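4.2 Synchronisation und Filterung der Greiferdaten

Die Zeitstempel der beiden Handgreifer und der Kopfkamera laufen in Melis zusammen. Jeder Strom wird zunächst auf eine gemeinsame Zeitbasis umgerechnet, danach werden die Posen interpoliert. Bei schnellen Annäherungen an transparente Behälter bricht die visuelle Odometrie am häufigsten ab. Abb. 3 zeigt Ansichten aus einer Aufgabe mit Frischhaltedose, zuerst die eines Greifers mit starker Bewegungsunschärfe an den Fingern.

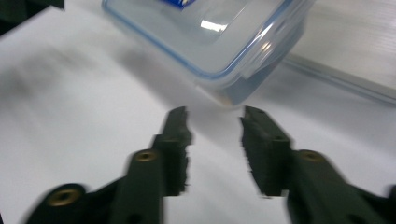

4.3 Posenschätzung aus der Kopfansicht

Fällt die Odometrie eines Greifers aus, übernimmt Flolus die Schätzung aus der Kopfansicht. Grundlage sind die grauen dreieckigen Markerplatten auf den Greifern. Lücken bis 400 ms werden so geschlossen, längere Abschnitte verworfen.

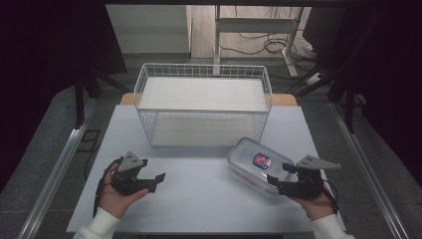

Die Kalibrierung zwischen Kopf- und Greiferkamera wird einmal je Sitzung bestimmt und danach nicht mehr nachgeführt. Von den Sitzungen am Standort Jodmont mussten 19 neu kalibriert werden, weil der Reprojektionsfehler über 2 Pixel lag. Die Öffnungsweite der Finger geht als eigener Kanal in die Strategie ein. Sie wird aus dem Greiferbild geschätzt, wobei der zweite Greifer im Hintergrund auftauchen kann und vor der Segmentierung maskiert wird.

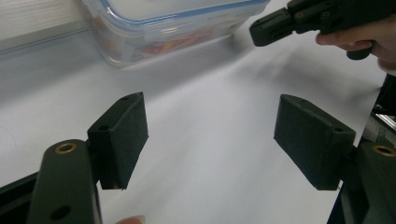
Radico wandte zu einer Vorfassung ein, eine feste Kalibrierung je Sitzung unterschätze die Drift bei langen Aufnahmen, und schlug eine gleitende Schätzung vor. Wir haben diese Variante im Mai implementiert. Sie senkt den Reprojektionsfehler, verlängert aber die Vorverarbeitung und bleibt daher optional.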